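Trastano Sync – Frequently Asked Questions

These questions come up most often in support mail. If yours isn't listed, write to us using the address at the bottom of the page and include your app version.

What does Trastano Sync do?

It keeps contacts, calendars, notes and selected folders the same on your phone, tablet and computer. You change something on one device and the change is copied to the others the next time they connect. Trastano Sync is made by Bomolari. The older Bomolari Transfer tool is a separate program and only copies in one direction.

Which devices are supported?

Android phones and tablets, Windows computers and Mac computers. There is no iPhone version at the moment. The Linux client can send and receive folders but doesn't handle calendars.

Do I need an account?

Yes. You can create one in the app or on the website. One email address can be used for one account only. If you signed up through your employer, your account was created for you and you should use the login page in your welcome email.

How many devices can I connect?

The free plan covers 2 devices. The Home plan covers up to 10. If you reach the limit, open Settings > Devices and remove one you no longer use. Removing a device here doesn't erase anything stored on it. It only stops syncing.

How much storage is included?

The Home plan includes 100 GB. Contacts and calendar entries don't count toward the total. Deleted files do count until they are cleared from the trash folder, so check there first if your storage looks fuller than you expect.

How do I set up a second device?

Install the app and choose "I already have an account." Sign in with the same email address. A six-digit code will appear on your first device. Type it into the new one and leave both apps open until the progress bar is gone. The first sync can take several hours if you have a lot of photos. You can use the phone as usual during this time.

The code never shows up. What should I do?

Open the app on the first device and pull down on the main screen to refresh. Check that notifications are allowed. If there is still no code, tap "Send by email" on the new device. Codes expire quickly, so use the newest one if you asked for several.

Can I sync over mobile data?

Yes, but it's off when you first install the app. Go to Settings > Network and turn on "Use mobile data." You can turn it on for contacts and calendars and leave it off for folders – most people with a small data plan do it that way.

Why do I have two copies of the same file?

The file was changed on two devices before they had a chance to sync. The app keeps both versions and adds the word "conflict" and the device name to one of them. Open both, decide which one you want and delete the other. There is no automatic merging for documents. Notes are merged line by line, and it's worth reading a merged note through once.

What does error 556 mean?

The server refused the connection because the clock on your device is wrong. Set the date and time to automatic, close the app fully and open it again. If you get error 556 on a work network with the correct time showing, the network is probably blocking our server and your IT department will need to allow it.

Does the app drain the battery?

It uses more power than usual during the first sync. After that it should be near the bottom of your battery list. If it isn't, look for a file that is changing constantly. Mail archives and database files are the usual cause. Exclude them under Settings > Folders > Skip these files.

My phone stops syncing when the screen is off.

Some phones close background apps to save power. Find Trastano Sync in your phone's battery settings and set it to "Unrestricted" or "Don't optimize." The wording depends on the manufacturer. You may have to do this again after a system update.

Are my files encrypted?

Files are encrypted on the way to the server and while stored there. You can also set a private passphrase, which encrypts them before they leave your device. We don't have a copy of the passphrase and can't reset it. Write it down somewhere safe before you turn this on.

Is this the same as a backup?

No. If you delete a file on one device, it is deleted on all of them. You can get it back from the trash folder for a limited time, but please keep a real backup as well.

What happened to Irnetti Notes?

Irnetti Notes became part of Trastano Sync in July. Existing notes were moved over with their tags and dates. Drawings were moved as pictures and can no longer be edited. If your notebooks are missing, sign in with the email address you used for Irnetti and choose Import from the account menu.

Can I use the Grabowska calendar plug-in?

Yes, with the Windows and Mac versions. Install the plug-in after the sync app. Repeating events with an end date work correctly in the current release. Color labels are not carried over yet.

How do I cancel?

Go to Account > Plan > Cancel. Your plan stays active until the end of the period you have paid for and then changes to the free plan. Files above the free limit become read-only – you can download them but not add new ones.

Contact: use the support form in the app or write to the Bomolari help desk | © Bomolari. All rights reserved. | Back to top

Comments

tabletuser_k: The battery setting fixed it for me. On my phone it was under Apps > Special access, might be worth adding.

marlow77: Any news on color labels in the Grabowska plug-in? I have four calendars and they all come through in the same blue.

Bomolari Support: No date yet, sorry. We'll update this page when it's released.

pinehill: Got 556 after replacing the battery in an old laptop. The clock was years off. Works now, thanks.

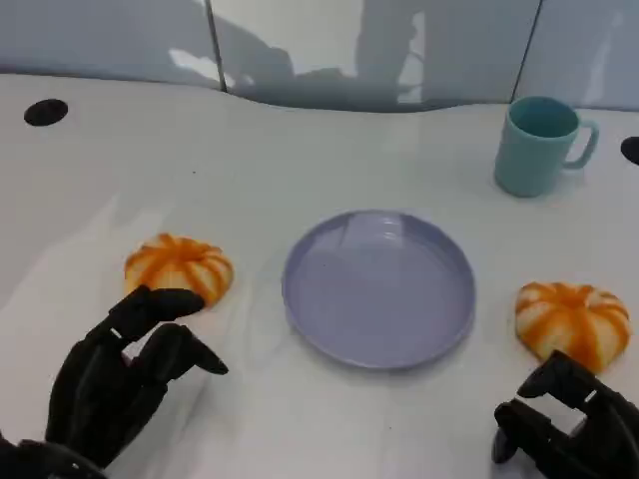

White tabletop with a round black opening near the back edge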